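Courses > Home Arts > Table Setting Basics > Unit 4 Handout

August – by Suryani Pillai

Unit 4: The Small Table

Last unit we dressed a long table for 16, with runners, chargers and the whole parade of glasses. This time we shrink everything down, and I have to say this is my favorite unit of the course! A small table is where most of us eat most of our meals, and it shows every choice you make.

Start with the cloth

A printed cloth does half the decorating before a single dish comes out. Gingham is a wonderful base because the checks give you ready-made straight lines to work from. Add a cartoon print on top and you have a table that makes people smile (Maham Rizvi brought in a duckling one on Tuesday and the whole room wanted it).

You don't have to cover all the wood. Leaving part of the tabletop bare lets a nice grain do some work, and it gives you a spot for things that shouldn't sit on fabric. Try the cloth centered first, then slide it to one side and look again from your chair.

Key terms
Drop – the length of cloth hanging past the table edge
Ground – the background color or pattern behind a print
Quiet piece – a plain dish placed on a busy cloth

Quiet pieces

On a busy print, go plain with the dishes. Earthy glazes such as tan, olive and brown are lovely against pink, much warmer than bright white. A slightly paler rim helps too, as it draws a neat line around the bowl and keeps it from getting lost among all those checks.
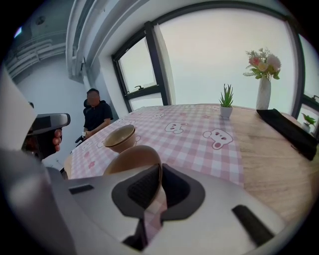
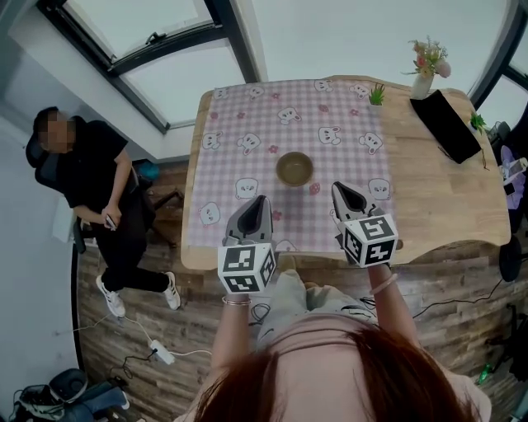 Fig. 4.1 and 4.2. Plain round bowls on a pink-and-white checked cloth, with some of the wood left showing.

Greenery and height

One low plant and one tall thing is plenty. A little succulent in a square pot can live on the table all week, and a vase of artificial flowers is perfectly respectable – Mudassar Sethi and I have argued over this for years and I am not budging. Pick up one color from the cloth and repeat it in the bouquet. Keep the tall piece toward one side so two people can still see each other and pass the bread.

Practice for next class

1. Lay a cloth at home three ways: centered, off to one side, and on the diagonal.
2. Choose one quiet piece and move it around for 20 minutes. Yes, really! Note where it looks settled.
3. Bring your notes and one bowl you love. Chips and cracks are welcome.

Reading: packet pages 13 to 16, the section on pattern and scale.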